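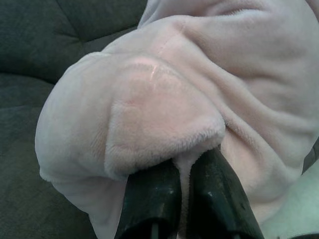 A pale pink fabric with a short, soft nap.

Print this article | E-mail this article
Reading time: 2 minutes

Most towns make it easy to buy a couch and hard to get rid of one. I think that is backward, and I think the stores that sell furniture should carry part of the load.

Britlow used to have a bulk pickup every month. You dragged the thing to the curb the night before, and by 7 in the morning it was gone. The town cut that to 2 pickups a year. It was sold to us as a saving. Last year the town logged 1,532 pieces of furniture left in alleys, behind stores and along the Achterberg road, and each one had to be hauled off by a crew on the clock. I don't see where the saving is.

The people who dump couches are breaking the rules and I won't defend them. But look at what following the rules takes. The transfer station closes at 4 in the afternoon. You need a truck, or a friend with one, and a second person to lift. Renters moving out at the end of the month have none of this lined up.

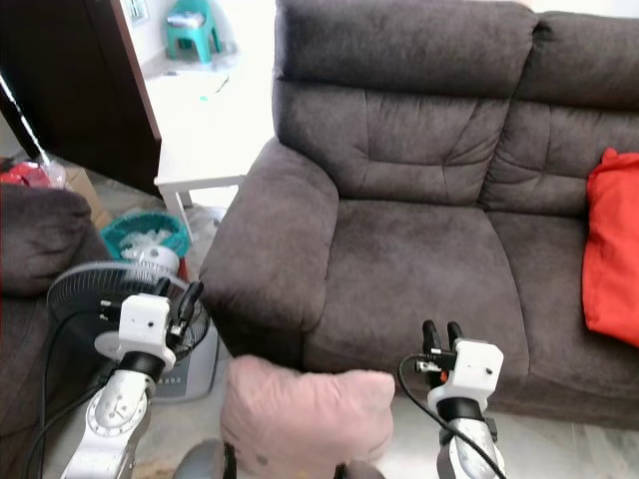
A good share of what gets thrown out is still fit to use. Springs hold, frames are sound, and the fabric has some wear on it. Wear is what happens when people sit on things. We have gotten into the habit of treating a scuffed seat as the end of the line, and the prices at the low end encourage it. When a new sofa costs less than a month of groceries for a family, few people will pay to have an old one cleaned.

Trutach, the secondhand warehouse off the county road, will take a couch if you bring it to the door. They don't have a truck of their own. I asked the town last December whether it would pay for one, and was told there was no line in the budget for it. There is a line for alley cleanup.

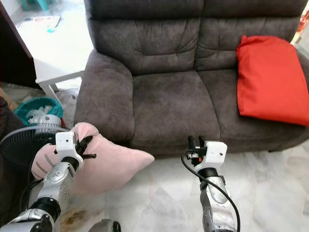
A two-seat sofa in a dark microsuede-like fabric, with horizontal seams across the back cushions.

My proposal is simple enough. Any store that delivers a new couch in Britlow should have to offer to take the old one away on the same trip. The truck is already at the house, and it leaves with room in it. Plolov has had this rule for years and its stores are still open. They charge a small fee, which I could live with, provided it is printed on the price tag and not sprung on the buyer at the register.

Store owners say they have no place to put used furniture. They could drop it at Trutach, which would solve the warehouse's truck problem as well.

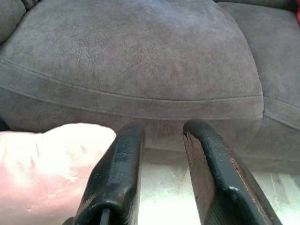 There are fair objections. Bedbugs are one, and drivers should be allowed to refuse anything that looks infested. Narrow stairs are another. A rule can have exceptions and still cover most homes.

The council takes up the waste contract again this spring. Before it signs for another round of alley crews, it should ask the stores what a take-back rule would cost them and put that number next to the one we are paying now.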